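Gratstead Community Kitchen and Canteen
Category: Site Safety / Routine Inspections / Kitchens and Break Areas

KITCHEN AND BREAK AREA INSPECTION CHECKLIST
Form 54, revision 2
Inspected by: Vy Giáp
Reviewed by: Gilles Lecomte
Period: October
Report no. 3277

Marking: S = satisfactory, A = action needed, N = not applicable. Any item marked A must have a comment. Carry open items forward to the next form until closed.

SECTION A. FLOORS AND ACCESS

A1. Floor surface sound, no lifted edges. Mark: A
Comment: Vinyl seam has opened in front of the walk-in cooler. Taped at time of inspection. Tape is a temporary measure and does not close the item. Flooring contractor (Ackroyd) to reweld the seam.

A2. Floor drains clear, grates seated. Mark: S
Comment: Grate under the pot sink replaced since the last form. Screws present and tight.

A3. Exit doors open fully and without a key. Mark: S

A4. Exit routes free of stored goods. Mark: A
Comment: Flour delivery stacked in the rear corridor at 7:40 a.m. Clear width was still enough for one person but a cart would not pass. Moved before the end of inspection. Same finding on the previous form. Delivery crew to use the side store.

SECTION B. HOT WATER AND HANDWASHING

B1. Handwash sink reachable and used only for hands. Mark: S

B2. Soap and paper towels stocked. Mark: A
Comment: Towel dispenser by the prep line empty. Refill held in locked cabinet; shift lead did not have the key. Second key to be cut and kept at the office.

B3. Hot water reaches the tap within one minute. Mark: S

B4. Mixing valve tag in date. Mark: N
Comment: Valve removed in the summer refit. Delete this line at the next revision of the form.

SECTION C. COOKING EQUIPMENT

C1. Gas shutoff labeled and reachable. Mark: S
Comment: Label is fading. Legible at arm's length, not from the doorway. Reprint when convenient.

C2. Hood filters in place and free of heavy grease. Mark: A
Comment: Third filter from the left is seated backward. Corrected on the spot. Grease film on the two outer filters is within limits but will not last the full interval. Bring the cleaning date forward.

C3. Fryer high-limit control tested. Mark: S
Comment: Test slip attached to the office copy.

C4. Slicer guard fitted, blade at zero when not in use. Mark: A
Comment: Guard fitted. Blade found open. Dial returned to zero and operator reminded. Second reminder to the same station; a written note has gone to Gilles.

C5. Power cords free of cuts and tape. Mark: A
Comment: Nirkix countertop mixer, asset 653, has electrical tape near the plug. Unit tagged out and moved to the repair shelf. Do not return to service with a taped cord.

SECTION D. COLD STORAGE

D1. Walk-in cooler opens from inside. Mark: S

D2. Thermometer present and readable. Mark: S

D3. Raw items stored below ready-to-eat items. Mark: S
Comment: Shelf labels help. Extend the same labels to the reach-in unit.

D4. Door gasket intact. Mark: A
Comment: Lower hinge corner split. Part on order through Zestuvitz. Door closes and holds in the meantime. Check for ice at each opening.

SECTION E. CHEMICALS

E1. Spray bottles labeled with contents. Mark: A
Comment: Unlabeled bottle of clear liquid under the dish counter. Contents could not be confirmed. Disposed of per the chemical procedure.

E2. Safety data sheets on hand. Mark: S
Comment: Sheet for the old oven cleaner can be pulled. Product no longer stocked.

SECTION F. DRINKWARE AND BREAK AREA

F1. Glass not used on the prep line. Mark: S

F2. Reusable plastic cups free of cracks and cloudiness. Mark: S

F3. Clean cups stored rim down on a clean surface. Mark: S
Comment: Racks are preferred to a flat surface for drying. Flat storage is acceptable once cups are dry.

F4. Microwave interior clean, door latch working. Mark: S

REVIEWER NOTES (G.L.)
A4 and C4 are repeats and go to the top of the action list. B2 should be closed within the week. I would leave C1 open as a minor item so that the label is not forgotten. Agreed on deleting B4. 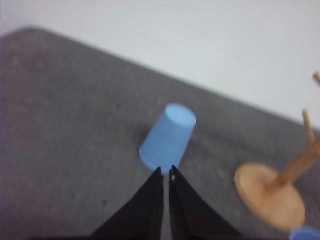

Item F3. Plastic cup, stored rim down.

Questions about this form: Gratstead site safety office | Back to top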